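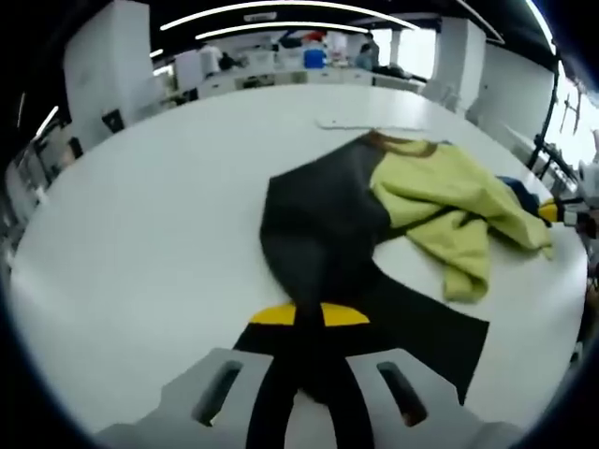
4. Planning the Equipment Budget

We were excited to find how far a modest budget goes once the purchase list follows the task. For two-handed cloth handling, the first question was how many hand-held grippers to buy before paying for any more arm time. Nneka Bako priced both routes through Briggs, our usual supplier, and the gap was large: a matched pair of grippers came to $3,228, while one extra month on the shared arm at Galham would have cost $3,644 and left us with nothing to keep! 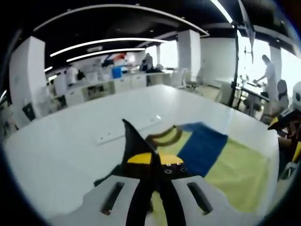
Small parts deserve their own line. Finger tips, screws and cables are cheap one at a time, but we set aside $705 for them and would gladly do so again. Ebere Bako also asked for 26 spare finger tips in the first order (a wonderful call, as the next delivery slot was in October). We suggest that other groups plan for tables, power outlets and storage in the same round, so that the grippers don't sit in a box waiting for a place to be used.

Figure 3. Two hand-held grippers at a pile of fabric on a white table. The one in front has its yellow-tipped jaws on the cloth; the other is held by hand at the left.
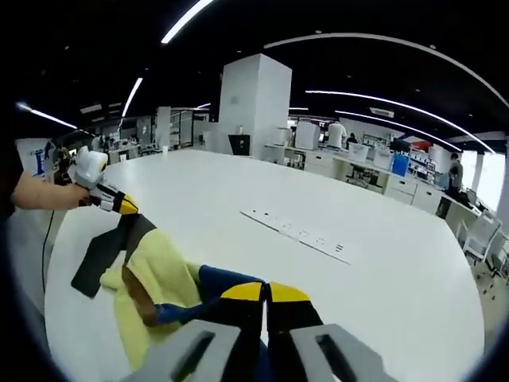 4.1 Choosing Between One Pair and Two

A second pair looks like a luxury on paper, and we argued over it for weeks. What settled the matter was repair time. With one pair, a single worn jaw stops all two-handed work until the part arrives. We therefore wrote the second pair into the Plinura plan as a later purchase, to be released once the first pair had been through a full round of folding tasks.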